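Folding thin knits: file fold or flat stack?
Laundry & Linen > Folding and Storage

luvside_348
Posted Oct 5, 2006
Drawer is 15 inches deep inside. Thin knits filed on edge slump within a week. Flat stacks hold, but I can't reach the bottom item without disturbing the rest. Which method do people use for soft fabric with no body?

Myrto Z.
File fold, but fold in thirds lengthwise first, then in half, then in half again. The last fold goes up. Slumping means the row is too loose. Fill the row or put a divider behind it.

rernley
Disagree. A tight row creases jersey along the top fold and the crease stays. I went back to flat stacks, two to a shelf, heavy items at the bottom.

Myrto Z.
Creasing depends on fiber content. Cotton jersey relaxes after an hour on a hanger. Rayon blends do not, I'll grant that.

luvside_348
Mostly cotton, a few blends. What about small items? Same drawer, front section.

Canpolat
Small items: don't fold past halves. Every extra fold adds thickness at the edge and the piece springs open. Roll from the closed end if it still won't hold.

rernley
Rolling wastes width. Measure before you commit the whole drawer to it.

Canpolat
It wastes less than a fallen row. My divider is a strip of cardboard cut 2 inches lower than the drawer side. Pink one below, folded and upright, with the point at the top.
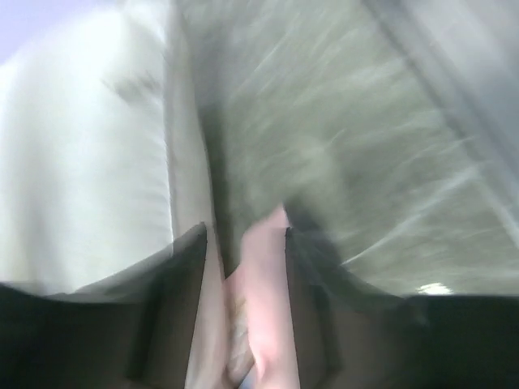
Re: Divider material

luvside_348
Is plain cardboard stiff enough for the full width, or does it bow?

Canpolat
It bows. Double it and tape the long edges.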